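In Praise of the Off-Season Town

1/30/20

Every winter I make the same argument to anyone who will sit still for it, and every winter I lose, so this year I'm writing it down. The best time to visit a beach town is when the beach is no use to you.

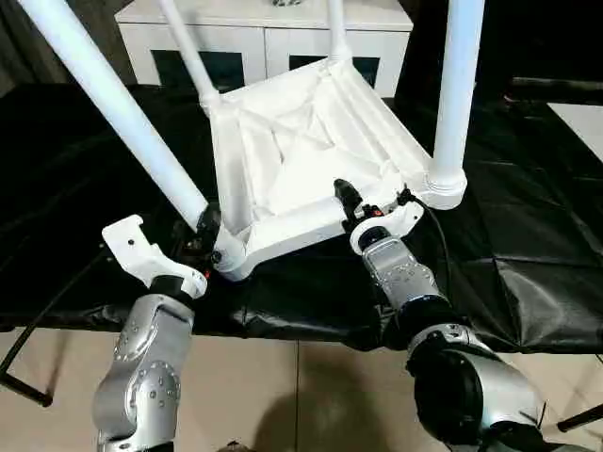
Why would I drive 70 miles to look at a closed snack bar, one reader wrote to me after my last column on the subject, and went on to say that a vacation is for being warm, that her kids get one good week a year, and that she wasn't about to spend it in a raincoat eating soup.

Well, I like soup! But she has a point, and I've been turning it over for weeks, mostly while walking the dog. If you have school-age children and one week, go in August and have a wonderful time. I did it myself for years. I remember the line for the Hutbridge ferry wrapping past the bait shop, and the parking lot filling before breakfast, and my two asleep in the back seat with sand stuck to their cheeks, and I wouldn't hand back a minute of it (well, maybe the parking).

What I'm asking for is a second trip. A little one, two nights, in the part of the year when you would otherwise be sitting at home looking at the weather.

We went to Hutbridge again earlier this month. The Van Damme, which is the old hotel at the top of the hill with the long porch, charges so much in summer that I've never once stayed there in season. In January they gave us a corner room with a radiator that clanked all night and a view clear down to the water, and the clerk apologized for the clanking before we had even heard it. I slept like a baby. In the morning there were four of us in a breakfast room built for a crowd, and by the second pot of coffee we were all talking across the tables about the tide and whose knees could manage the lighthouse stairs.

You don't get that in the summer. It's hard to be friendly with people when you're all after the same umbrella.

Then there's the walking. The boardwalk in Hutbridge runs 2470 feet from the pier to the jetty, and there's a brass plate at one end to tell you so. In high season it takes me half an hour and I see nothing but the back of somebody's shirt. Last week I went up and down it twice before lunch and stopped wherever I pleased. I'd never noticed that the old bathhouse has tiles shaped like fish over the door. I have been walking under those fish since I was nine years old.

I'll grant that things are closed. The carousel is closed, the good taffy place is closed, and the mini golf has a tarp over the windmill. We drove inland to Fulidthorpe one afternoon for something to do, and found the little railroad museum open and the pie counter next door open too, and I had the rhubarb. Fulidthorpe has 1325 people in it according to the sign, and I believe we met a fair number of them at that counter. They wanted to know how the road was. They wanted to know if we had tried the rhubarb.

My real complaint is with the way these towns talk about themselves. Pick up the visitor guide and you'd think the whole coast was rolled up and put in a closet after Labor Day. The Jonimo, the shuttle that goes between the pier and the inland villages, runs all winter, and I only learned it from a sheet of paper taped inside the hotel elevator. The guide gives it one line, and the line is about summer hours! If I ran a diner out there and kept my stove lit through February, I'd be pretty sore about it.

So print a winter page. One page would do. Tell people which kitchens are open, when the shuttle comes, where a person can get in out of the wind and look at something interesting for an hour. Mention the porch at the Van Damme, where they'll bring you a blanket if you ask. Mention the fish tiles.

And to the reader with the raincoat, I do hope you get your warm week, and I hope the kids are brown as toast by the end of it. But if you find yourself with two free days before the spring, the corner room is number 4. Bring earplugs for the radiator.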